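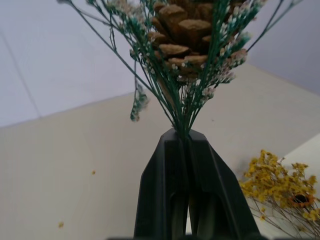

Dry Stock

A dried bouquet fails at the binding point. Stems shrink as they lose water, the tie stays the same length, and by June a bunch bound in winter will turn freely inside its own string. Caoimhe Scanlon, who runs the drying loft at Minddale, binds everything twice: once when cut, with a rubber band that follows the shrinkage, and again with waxed twine when the stems snap cleanly.

The loft holds 142 hanging bunches on steel rails. Most are fillers, the small-flowered material that gives an arrangement its volume. Limonium and baby's breath are the usual choices. Both keep their shape when dry, and both take dye through the stem if treated while still fresh. Deep teal-green is a difficult shade. Too weak a bath gives a gray stem, and too long a soak carries color into the florets, which should stay near white, with whatever pink or cream they had to begin with.

Scanlon soaks for 13 hours in a cool room, then hangs the bunches head down in the dark. "Light takes the green first," she says. "You're left with a blue you didn't ask for."

Pine cones are handled separately. A closed cone is baked on a low heat until the scales open, then cooled before wiring. The wire goes around the lowest ring of scales and is twisted into a stalk. Three gauges are kept on the bench, and a heavy cone needs the thickest.

Assembly starts with the cone. Filler is added at an angle, each stem crossing the last at one point, so that the bunch spreads above the tie and narrows sharply at it. Dry stems do not bend to correct a mistake. A stem set at the wrong angle has to be pulled and replaced, usually at the cost of some florets.

Finished bunches last three years away from direct sun. Dust is removed with a hair dryer on its cool setting, held at arm's length. Hairspray yellows pale florets and is not used at Minddale.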